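Prilell Rectangular Laundry Basket, Cream
Item no. 543
Sold by Flurelport Home

The Prilell is a woven basket for the laundry room, in a cream color that goes well with white tiles and light gray walls. It has rounded corners, so it does not scratch your leg when you carry it through a narrow door. The weave is open enough to let air pass, and clothes that wait for the wash do not take a closed smell.

Details
Shape: rectangular, rounded corners
Color: cream
Height: 33 cm
Lining: none (a cotton lining by Kallex is sold separately)
Pieces in the package: 1

Which size should I choose?
We offer the Prilell in 2 sizes. The small one is enough for one person who washes every week. The large one is better for a family, but please measure your shelf first. Many customers who return this basket tell us it was too long for the place they had in mind.

How to use it
Put the basket on the floor close to the door of the machine, or hold it under the door when you take clothes out. Keep dark and light clothes apart. If a dark piece is new, we advise not to leave it in the basket when it is wet, as the color can go into the weave and it is difficult to remove.
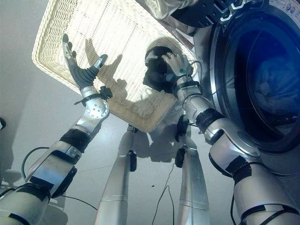

Care
Wipe with a damp cloth and let it dry in the open air. Do not put the basket in the shower and do not dry it on a heater. Dust between the strands comes out easily with a soft brush, for example the small Tabrizi brush.

Delivery and returns
Orders over $100 are delivered free. You can send the basket back unused in its original box. For questions about sizes, please write to Nima Rostami in our customer service.

Page updated Oct 25, 2023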